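Choosing finger pads for a hand-held gripper: ridged or smooth?

Help pages > Grippers and end tools > Hand-held devices

Posted by Stesbridge Workshop Desk

Our department is preparing a comparison of finger pads for a two-finger, hand-held gripper with a wrist camera. The device is operated by hand to record picking tasks, and the recordings are later used to train an arm fitted with the same fingers. We have two sets of pads under consideration: a ridged set, and a smooth silicone set supplied by Barreto. The budget permits us to equip all our devices with one type only.

In a first trial we made 174 picks with each set, using small household goods. The smooth pads performed well on cups and bottles but tended to let go of sweets in foil wrappers. The ridged pads held the wrappers securely, although two operators reported that thin packets folded between the ridges and were difficult to release.

We should be grateful for advice on the following points. Is the difference likely to come from the shape of the pad or from the material? Should the closing force be fixed during such a comparison, given that the operator sets it by hand? Finally, is it acceptable to test on a hard table when the finished system may be asked to work on soft surfaces?

Posted by Nuno Calado

The trial as described cannot separate shape from material, as both change at once. I would recommend obtaining a third set, smooth in shape but made from the same compound as your ridged pads. Kaltgate will cut flat pads to a drawing, and in our experience a small order arrives within 11 working days. If the flat pads drop the wrappers as the silicone does, the ridges are doing the work.

With regard to closing force, it is not practical to fix it entirely on a hand-operated device. We place a thin stop behind the trigger so that the fingers cannot close beyond a set gap, and we change the stop for each class of object. This does not give a true force limit, but it does prevent a tired operator from squeezing harder towards the end of a session. Operators should also exchange pad sets halfway through. Otherwise you may find that you have compared two people.

The direction of the ridges deserves attention as well. Ridges lying across the direction of pull resist slipping far better than ridges lying along it, and a wrapper taken from above is pulled along the length of the finger. Please record the angle of approach for every pick, even if only as "from above" or "from the side".

On the matter of surfaces, I would advise against relying on a hard table alone. A bed or a cushion gives way under the fingertips, so the operator tends to press down before closing, and light items shift as the cloth moves.

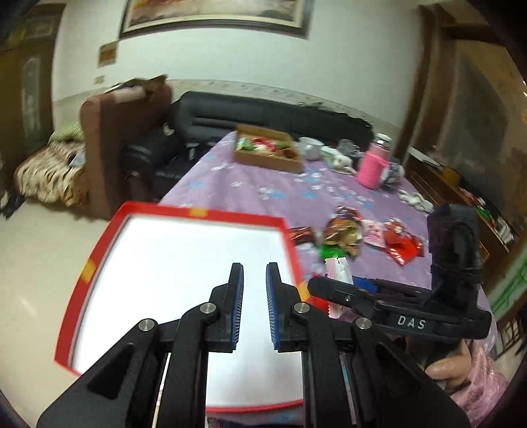 We repeat each set on a hard table and on bedding, with 20 picks per object on each, and we keep the two sets of results apart. Wrapped sweets are a sound choice of test object. They are cheap, they vary in shape, and a poor grip shows itself at once. Replace them when the wrappers become creased — a worn wrapper is noticeably easier to hold than a new one.

Posted by Virkireck Support Reader

We use the ridged type and have had no complaints. Clean them with a damp cloth.

Posted by Stesbridge Workshop Desk

We thank both contributors. Flat pads have been requested, and the trial will be repeated in February with trigger stops fitted and seven object classes in place of the original four. The angle of approach has been added to the record sheet. Could Nuno Calado kindly confirm the thickness of the stop used for thin packets?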